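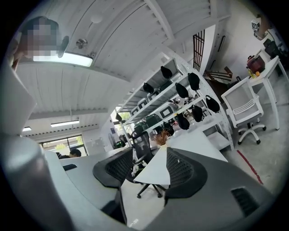 02/01/2019. Second round on the hand-held gripper, comparing the Skostov pads against the Fankhauser ones we ran in December. Same body, same fingers, only the pad inserts and the controller firmware changed. Black textured pads went on both fingers, and at rest the gap between them stays open, so the zero point can be checked by eye before closing. I did that at the start of each block. The wrist camera also takes in the ceiling lamps when the tool is tilted back, and exposure should be locked before the next run. Left it on auto today.

Ran 81 grasps with the Skostov pads on the standard object set. 9 slips, all on the smooth cylinder and the coated box. The Fankhauser pads had 66 clean grasps out of the same 81, so Skostov is ahead, but the firmware differs and I don't want to read much into it yet. Imke Kramer thinks most of the difference is the closing speed. She may be right - the new default is slower.

Controller: Zimgate board, encoder reads 1407 at full open. It came back to the same value after every block. The Alari board is still on the shelf and needs a new connector before it can be tried.

Trigger feels stiff in the last part of the travel. Took the cover off, cleaned the guide, put it back. Slightly better. Watch the cable where it leaves the handle.

To do:
Repeat Fankhauser pads on the current firmware.
Fix exposure and write the setting on the log sheet.
Ask Imke for the closing speed values from the old config.
Order spare pad screws, M2, the short ones.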